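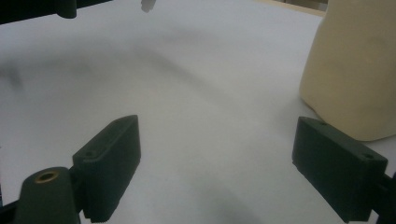 Brophy asked whether the white tops still need a full surface check now that they are wiped down after every session. They do. Wiping is cleaning and is recorded on the daily sheet. The points that follow are the periodic inspection, and a signature on one sheet does not cover the other.

WORK TABLE INSPECTION - FORNSIDE, ROOM 14
Date: March 30, 2020
Previous inspection: May, last year
Asset number: 273
Result codes: P pass, A action needed, N not applicable

1. Top surface
1.1 Matte finish even, no glossy patches from polish or rubbing - P
1.2 Scratches that catch a fingernail - P
Comment: none found. Check with a torch held low from two directions, as soft shadows from the overhead lights hide shallow marks.
1.3 Stains, rings, adhesive residue - A
Comment: tape residue at the window end. Remove with Flikance cleaner and a plastic scraper. No metal blades.
1.4 Blisters or lifting at joints - P

2. Edges and corners
2.1 Edging secure along full length - A
Comment: loose for 200 mm on the wall side. Will snag sleeves. Re-glue and clamp overnight.
2.2 Corners free of chips and sharp points - P

3. Frame and legs
3.1 All bolts present and tight - P
Comment: one bolt took a quarter turn. Recheck next time.
3.2 Table level in both directions - P
Comment: table is 2000 mm long, so take the level reading at each end as well as the middle.
3.3 Feet fitted and not split - A
Comment: rear left foot worn on one side. Replace in pairs.
3.4 No rocking under hand pressure at any corner - P

4. Surroundings
4.1 Walkway clear on the open side - P
4.2 Cables routed off the floor - P
4.3 Lighting adequate at the working surface - P
Comment: far end is bright enough to cause glare in the afternoon. Blind to be kept half down. Not a fault with the table.
4.4 Drawer unit under table - N

Actions
1.3 before next use.
2.1 within the week. Table may be used meanwhile if the loose length is taped down.
3.3 feet to be ordered from the Nellport store. Old type is no longer stocked - quote the asset number and ask for the replacement size.

Overall: fit for use with conditions. Items marked A are to be inspected again on completion and the code amended in ink, with the original left legible.

Fornside Premises Safety | Contact the site office | Copyright Fornside, all rights reserved | Back to top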